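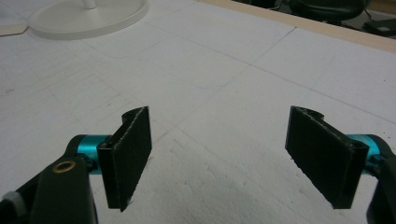 Slide 3. The white tabletop, before packing practice.

Good morning, and thank you to Li-hua Wan for giving me the slot at 9.

I want to talk today about the table, and how we prepare it. In our packing room at Ulau we had dark tables for a long time. Small parts disappeared on them. In May we changed to white boards with a light texture, a little like foam.

(Pause here. Ask who works on a dark table.)

The rule we follow is simple. Before a new order, the top must be clear. Tape, labels and the cutter go to the shelf on the left side. Then we wipe one time with a dry cloth, from the back to the front.

Dust is easier to find on black things than on white ones - so please check your dark tools also, not only the board.

With 200 small parts in one order, a clear table saves many questions later. Haruna Hayashi will speak about the trays after me.

Next slide: the shelf and its labels.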